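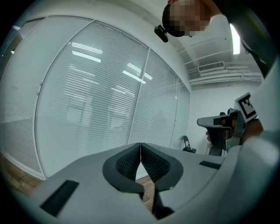

Poppy Yeoman told the police that she heard the padlock break a little after four in the morning, and that she thought at first it was the landlord coming to check the water pump. She stayed inside her room until the noise stopped. When she opened the door, the gate of the compound was open and the store at the back was already empty.

Her account is part of a statement released by the police division at Siletti, where a man has been arrested over the theft of 20 bags of cement and a quantity of copper cable from a building materials store on Castellanos Street. A second man is still being looked for.

The division did not give the name of the arrested man. It said only that he is a former worker of the store, that he left the job in November, and that he was found in a rented room in Fukar, on the other side of the river, with part of the stolen cable in his possession. The cement has not been recovered.

According to the statement, the theft was reported at six in the morning by the owner of the store, Wendy Whitlock. She told the officers that she had locked the place herself the evening before and that only two keys exist. One was with her and the other was with her brother, who was out of town. The padlock was found on the ground near the gate, cut through on one side.

Officers from the division went to Castellanos Street the same morning and spoke to the tenants of the compound, which shares its gate with the store. Three of them said they had heard a vehicle with a loud engine. One tenant, who did not want to be named in this report, said that he looked through his window and saw two men carrying bags to a pickup truck that was parked with its lights off.

"I did not shout, because I did not know if they had a weapon," he said. "I have children in the room with me. I only tried to look at the number of the truck."

He was able to read the last three digits, 806, and he gave them to the police. The statement says this information was important for the investigation. The truck was traced to a transport park in Fukar, where the person in charge of the park confirmed that it had been rented for one night at a price of 3,000, paid in cash. The man who paid had left a telephone number, and this number led the officers to the rented room.

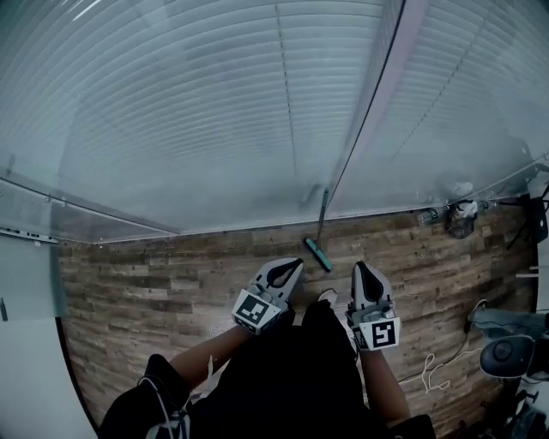 The arrest was made in the afternoon, two streets away from the transport park. The police say the suspect did not resist. He was first taken to the post in Fukar and later moved to Siletti, where he was questioned in the presence of a lawyer.

In the same statement, the police say that the suspect admitted he was at the store that night, but denied breaking the lock. He said that the second man had invited him to help move some goods, and that he believed the goods had been paid for. The investigators do not accept this explanation. They point out that he worked at the store for four years and knew at what hour it opens.

The driver of the truck has been questioned and allowed to go home. The police describe him as a witness at this stage. He told them that he gave the key of the truck to the customer and went to sleep at the park, and that he found the vehicle in its usual place in the morning, with gray dust in the back.

Whitlock said she is thankful for the fast work of the officers, but she is worried about the cement, which was ordered for a customer who had already paid for half of it. She has asked the customer for more time. She also said that she never had any quarrel with her former worker, and that he received all his wages when he left.

"If he came to me and asked for help, I would listen to him," she said. "I knew his mother. It is painful to me that it is him."

She has since changed the gate, and the tenants now have their own entrance on the side of the building. The landlord has promised to put a light above it, although at the time of writing it has not been installed.

Theft of building materials has been reported several times this year in the streets between the market and the Furkaren road, where many houses are under construction. Traders in the area said that cement is easy to sell without papers, as small builders often buy a few bags at a time and do not ask where they come from. The police asked anyone who is offered cement at an unusually low price to inform the nearest post.

The division did not say if the case on Castellanos Street is connected to the earlier ones. A spokesperson said that the question is still open and that more statements will be taken from traders in the market.

The suspect is expected to appear before the magistrate in Siletti when the investigation is finished. Until then he remains in custody. Anyone who has information about the second man, or about the missing cement, can speak to the officer on duty at the Siletti division at any hour.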